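From: Mieke Vandenberghe
To: Owino Workshop Users list
Date: 20/05/2023
Subject: Re: Extrusion frames - storage and corner brackets

Dear colleagues,

Thank you for the replies received so far. The relevant part of the earlier message is quoted here for those who joined the list recently.

> The Grornel bench has received a number of aluminum frames
> with no record of who assembled them. Could the workshop
> office confirm whether fittings may stay on the rails in
> storage, and whether bare corners are acceptable?
> Taltance group

The office has reviewed both points. Fittings may remain on the top rail, provided that the frame is stored flat and nothing is placed over it. Acrylic parts scratch easily and should be wiped with a soft cloth only.

Bare corners are not acceptable. Every frame returned to the shelf must have a bracket at each corner - clear or metal, either will do. Screws should be checked by hand before the frame is signed in. Replacement brackets are kept in drawer 17, and requests for more than 12 at a time should be sent to this office.

Cables attached to a rail should be left in place and coiled loosely beside the frame. Tape may be used on the rail ends.

The fabric covers on the benches will be replaced in December. Until then, please do not drag frames across them.

Regards,
Mieke Vandenberghe
Workshop Office, Room 333
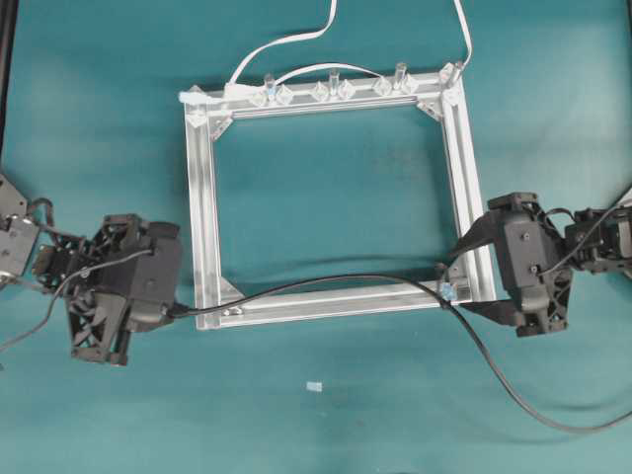
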